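Folding is the last thing, and it takes the longest

The clothing room of Tila is open two afternoons a week, in a former shop with a wide window and not enough shelves. People bring clothes they do not wear any more, and other people come to choose what they need. Between these two moments there is a lot of work, and most of it is done by the woman I met there on a Saturday morning, when the door was still closed to visitors. She has been with Tila for 13 years. She asked me not to write her name, and she continued to fold during the whole conversation.

I asked her first how much comes in. "In March it is the most," she said. "People clean their closets before spring. This year we had 145 bags in that month. A bag can be three sweaters or it can be 40 small things for a baby, so the number does not say so much."

Everything is emptied on the long table and divided by fabric, and only after that by size. I found this surprising, but she explained that the fabric decides how a piece must be folded, how high the pile can be and on which shelf it goes. Jeans go at the bottom. Shirts with a collar are hung. The most difficult, in her opinion, is the ordinary T-shirt.

"Jersey is soft and it does what it wants," she told me. "You put it flat, you turn around, and the hem is already rolled. If you lift it by one place only, it makes a tent and all the rest hangs down with wrinkles. You have to take it in two places, by the shoulders, and let the weight do the work."
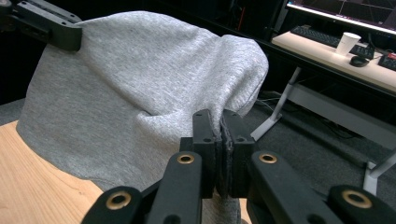
Tila Clothing Room, Sorting and Folding Team

Gray is the color she sees most. The light gray with small specks, which the shops call heather, comes in almost every bag, and she likes it because small marks are not so visible on it. She does not like to fold it under the lamp, where she cannot find the seams. For this she goes to the window.

Her method has five movements and she showed it to me three times, because I was too slow to follow. The shirt lies with the front down. One side comes to the middle, with the sleeve turned back on itself. Then the other side. After this she passes the flat hand from the neck to the hem, "only once, not like ironing," and she folds the lower part up in two steps. The neck is always at the front of the shelf, so that visitors can read the size without pulling out the shirt.

"They pull it out anyway," she said, and she laughed. "Of course they do. I do it also in a store. You want to hold it in front of you. So in the afternoon everything is a mountain again and we start from the beginning."

Did she never want to change to a folding board? She has one. It was a gift from the people of Carnel, the neighborhood house across the street, and it stands behind the door. She used it for some weeks and then stopped. It is good for new people, she thinks, because all the pieces come out the same width. But with thin jersey she found that the cloth slides when the side of the board goes up, and she had to correct it by hand.

The shelves are another subject. They came from Pultier, a furniture workshop that closed, and they are deep, made for boxes. A pile of shirts at the back is a pile that is forgotten. Last winter the team put a strip of wood in the middle of each shelf, so the piles cannot go further than this. "It was one evening of work and we should have done it ten years before," she said.

I wanted to know what happens with the pieces that are not good enough. She took a shirt with a hole under the arm and put it in a crate beside her chair. Cotton with holes is cut into cloths for cleaning, and the bicycle repair group Mazza collects them at the end of the month. Buttons are kept in jars. Zippers too, if somebody has the patience to remove them. She does not have it.

Before I left, she let me try a shirt by myself. My sides were not equal, and the neck was pulled to the left. She looked at it for a moment, opened it again with one movement, and gave it back to me.

"Take the shoulders," she said. "You are holding it in the middle."

The second time it was accepted for the shelf, but on the lower one, with the pajamas.

The clothing room accepts clean clothes during opening hours. Please do not leave bags in front of the door when it is closed. Shoes are accepted only in pairs, tied together by the laces.

Published 2023-09-23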